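Pantry Storage, Unit 3: Moving Dry Goods into Jars
October
By Sun-ja Bang

Most dry goods come in bags that don't close well once they have been cut. This unit covers moving what is left into glass. Clear glass is preferred in this course — you can check the level without opening anything.

Before you start

Clear the table except for the bag and one jar. Keep the jar upright and near the middle, with the bag off to one side. Work on one product at a time. If a jar already has something in the bottom, decide whether it is the same product and the same age. If you can't tell, empty it and wash it. 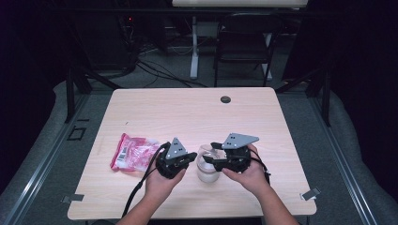
Filling

1. Open the bag along the top seam, not the corner.
2. Hold the jar steady with one hand and pour with the other. Stop below the rim.
3. A 900 ml jar takes a 700 g bag of most sugars. Flour needs more room, so use two jars.
4. Copy the date from the bag onto the jar label before throwing the bag out.

Flatten empty bags and put them in the bin by the door. Bags with 100 g or more left go back on the shelf with a clip.

For next time: read Ju-won So's sheet on lids and seals.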